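4.2 Cell layout and routine maintenance

Last updated: 5 Feb 2019 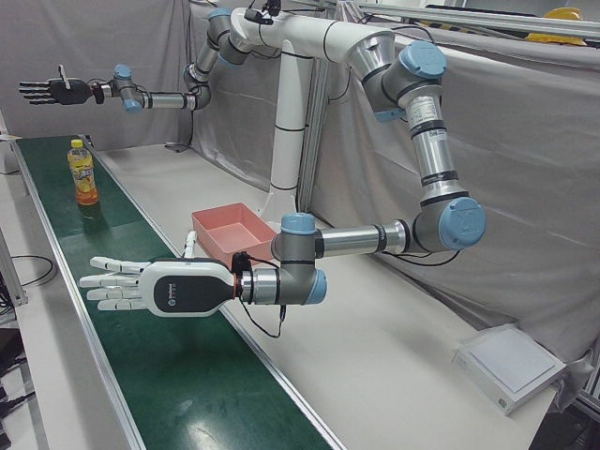

Figure 3. The Catus cell: two arms on a shared column, with the conveyor running diagonally through the white tabletop. A juice bottle stands on the belt.

Both arms are mounted on one vertical column, so any movement at its base shifts the two arm frames together relative to the belt. We check the base bolts at the start of each week and re-register the arms to the conveyor whenever a bolt has taken up more than a slight turn. Registration uses 3 points on the aluminium side rails, touched off with a pointer fitted in place of the hand.

The hands are serviced separately from the arms. Over the trial period the cell completed 2,432 grasp cycles. The first fault came at cycle 1,056, when the thumb of the left hand stopped reaching its open position. The cause was a worn tendon, replaced from the Dralmont spares kit without removing the hand from its flange. Finger zero positions were then reset and the grasp force check repeated.

Cable wear was the other recurring item. The hand cable needs enough slack for full wrist rotation, but too long a loop can catch on the conveyor rail – we shortened it twice in June before settling on the present length. The belt is wiped down daily with a damp cloth, and its tension is adjusted when the measured travel drifts from the commanded travel. Joint lubrication follows the manufacturer's schedule and was not varied during the trials.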